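Your Lunch Box Called, and It Wants a Nicer Lid

3/11/21. Hi, it's Nanna Brynjólfsdóttir from Plorkavel, and I finally get to talk about our lidded boxes! We're a team of nine, we've been fussing over hinges since August, and the first 1578 boxes go on sale today in the Drondier shop.

I wanted a box you can flip open on the table and leave open while you hunt for hair ties (or crackers, I don't judge). Maksym Harasym drew the lid seven times before I stopped bugging him. I'm partial to pink, with its rounded corners and hinged lid, and mine lives on my desk all day.

Stores that want a sample can write to Mikkel Bjarnason at our Riis office. Tell him which color you'd like and he'll get one in the mail.
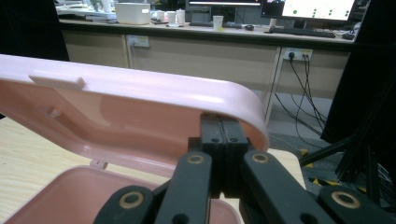
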